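Vimwood Robot Cell Checklist: Two-Arm Tabletop Station
Site: Rilthorpe
Inspection date: 4/11/20
Inspected by: Gladys Wanyama
Reviewed by: Jabari Simiyu

Use this list before the first run of a shift and after any tool change. Mark each item OK, Fix, or N/A. A Fix in section 1 stops the cell until it is cleared.

1. Stops and access

1.1 Emergency stop within reach of the operator seat. OK
1.2 Stop tested from both sides of the cell. OK
Comment: Both arms held position. Reset needs the key, as it should.
1.3 Floor line visible all the way around. Fix
Comment: Worn through by the door. Arms locked out at 8:20, tape replaced, item closed before the first run. GW
1.4 Speed limit for shared work set in the controller. OK
Comment: Set to 262 mm/s. Do not raise it without a signed change form.

2. Arms and cables

2.1 Mounting bolts checked against paint marks. OK
2.2 Covers and caps seated on all joints. OK
2.3 Cables clear of pinch points through full travel. OK with comment
Comment: Run the wrist joints to their limits by jog, one arm at a time, and watch the loops. The ties we get from Nanow go stiff with age. Replace at 2000 hours or when they crack.

3. Tools and work area

3.1 Gripper fingers straight, screws tight. OK
3.2 Hand joints move freely, no grinding. OK
3.3 Table marker flat and fully stuck down. OK
3.4 Tabletop clean. Fix
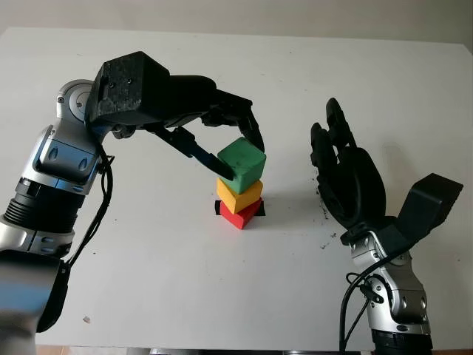

Item 3.4. Block stack on the black marker, green block in the gripper. Small black crumbs near the fingertips of the hand.

Comment on 3.4: Wipe the table with a dry cloth while the arms are locked out. No compressed air. Check the hand for wear and write down what you find, even if it is nothing. JS

3.5 Blocks free of splinters and loose paint. OK
Comment: Smudges are acceptable. Pull any block with a chipped edge.
3.6 Grip force at the lowest setting that holds the part. OK

4. Running the stacking test

4.1 One person at the controls, named on the log sheet. OK
4.2 Hands stay off the table while either arm is powered. OK
4.3 Second arm parked or given its own zone. OK
4.4 Dropped parts left in place until the cell is stopped. N/A

5. Paperwork

5.1 Risk assessment on hand and current. Fix
Comment: The copy in the binder is from October and still lists the old Demirtaş gripper. Print the new one.
5.2 Training records for all 6 operators. OK

Open items: 3.4, 5.1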